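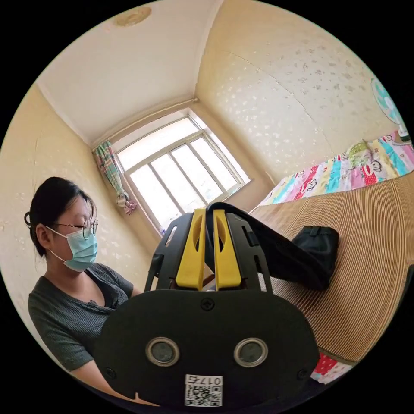
March 27, 2022

**Mask fit and glasses fogging, bench notes, second round**

Reread Kagiso's summary of the December round before starting. I still don't buy it. He has the folded-tissue trick down as "works," and what he had was four people, one brand of mask, and everybody knowing which condition they were in. If you tell a person you've just put an anti-fog thing on their nose they will report less fog. I would too.

So, today's question, kept small: does any of the cheap stuff people recommend change how long a lens stays clouded, when the person wearing it isn't the one judging?

Things on the list:

- folded tissue under the top edge
- dish soap film on the lens, buffed off
- the Skirnari spray (Eulalia's bottle, already opened, no idea how old)
- medical tape across the bridge
- nothing

Procedure as written up by Hajar: wearer sits, breathes normally, reads aloud from the same page for two minutes, then a second person looks at the lens against the printed grid and writes down the time when all the lines can be read again. Wearer doesn't get told the time. The judge isn't supposed to know the condition either, but tape is tape, you can see it, so that column is not blind and I've marked it so. Same with the tissue if it slips, and it slipped.

First problem, before any data: the room. Medina is the smaller of our two rooms and it warms up once the door's been shut a while. Violeta ran the "nothing" set first and the spray set last. That alone could give you a nice-looking result for the spray. I made her redo "nothing" at the end and the numbers came down without anybody touching the lenses. I'd like that underlined somewhere in the final writeup. Underlined twice.

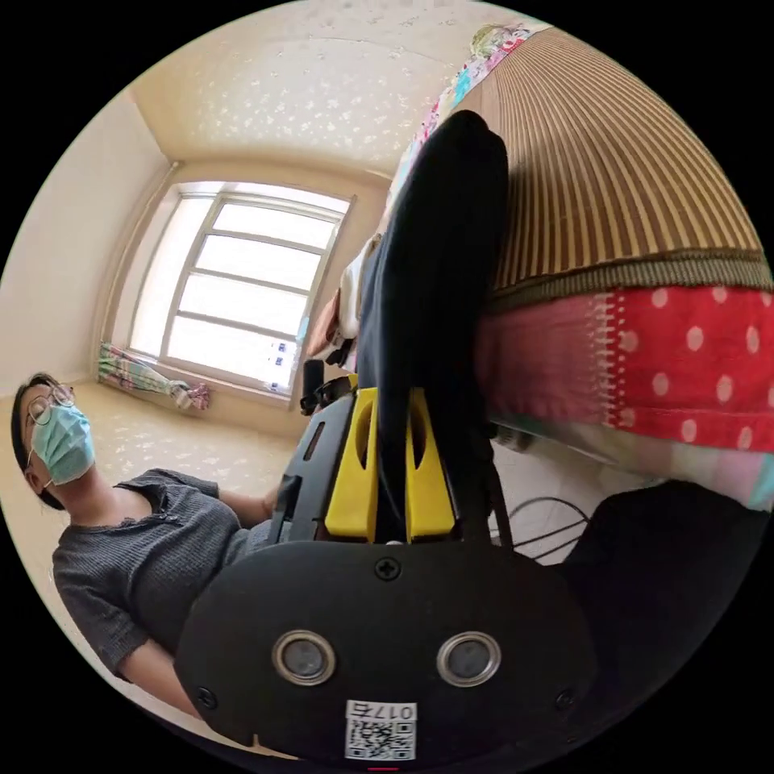

Second problem is the soap. "A drop" isn't an amount. Javiera's drop and mine are not the same drop, and hers left streaks that the judge read as fog. We settled on soap diluted in 500 ml of water, lens dipped, shaken, air dried. It's fussier than what anybody does at home, so even if it comes out well I'm not sure what we'd be recommending.

Provisional, and I mean provisional:

| condition | my opinion |
|---|---|
| tissue | helps while it stays put |
| soap, dipped | probably helps, first hour only |
| Skirnari spray | can't separate from room warming |
| tape | best of the lot, unblinded, hurts coming off |
| nothing | better than December said |

Eulalia asked what I'd need to see before I believed the spray. A fresh bottle, for one. Random order, for another. The label says 80 uses and gives no hint what counts as a use. I wrote to the Ditero people about it last week and got back a coupon.

Also went looking for the study everyone quotes, the one with 577 wearers. Hajar found the abstract. It's a survey. They asked people whether their glasses fogged less. Not one lens was looked at by anyone else as far as I can tell, though I haven't seen the full text and the Drustville library wants a week to get it. Until then I'm not citing it and I'd rather Kagiso took it out of his slides.

To do

- [ ] thermometer in Medina, reading at start and end of every set
- [ ] shuffle the order, Violeta to draw slips
- [ ] new bottle of spray, write the opening date on it
- [ ] swap judges halfway (Javiera is stricter than I am about the thin lines)
- [ ] repeat soap at one hour and three hours
- [ ] ask Kagiso for the raw December sheets. Not the summary, the sheets

Page 2 of the reading passage is missing its last paragraph in two of the copies, so some wearers finished early and just sat there. Flagged those runs with a star. Reprint.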